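Clorkik: how to save your own formation as a preset

Quick one, as people keep asking in the guild chat. Works on the current build, may change after the May patch.

You need level 18 and the Terville map unlocked. No Terville, no editor button. Don't bother looking for it in settings.

1. Open Army, then Layouts, then the little plus sign.
2. Pick a blank grid. The small one takes 22 units, plenty to start with.
3. Drag your slow units in first. Shields, carts, anything with a wheel.
4. Archers behind. Leave one empty row or they get stuck when the front line turns.
5. Tap Test March before saving. Watch the corners -- thats where it falls apart.

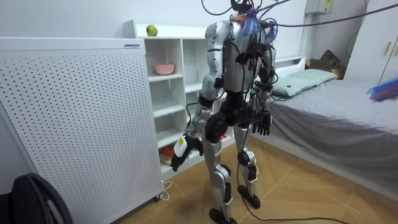 6. Happy with it? Save, and give it a short name. Long names get chopped in the battle menu and then you can't tell them apart.

Saving costs 263 coins the first time, free after that if you overwrite the same slot. New slot, pay again. Annoying.

Sharing: press and hold the preset, Copy Code, paste it in chat. Zulmira Garcia's wedge is the one most of us use, her code is pinned. Needs the Stukden cavalry though. Without them the game fills the gaps with spearmen and the whole thing goes lopsided.

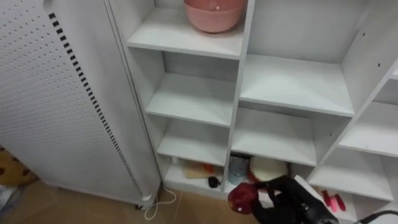

If the code won't paste, check for a space at the end. Still nothing -- the sender is probably on the older version, ask them to update and copy it agian.

Rotating: two fingers, twist slowly. Snaps to quarter turns only. Simão Mota says diagonals work on tablet, I couldn't get it to.

Deleting a preset: swipe left, confirm. No undo, no refund. I lost my river layout this way, so copy the code somewhere first.

For the Neves siege use the narrow grid, the wide one jams in the gate. Mine scored 851 with the carts at the back. Will add the code when I'm home, after 8pm.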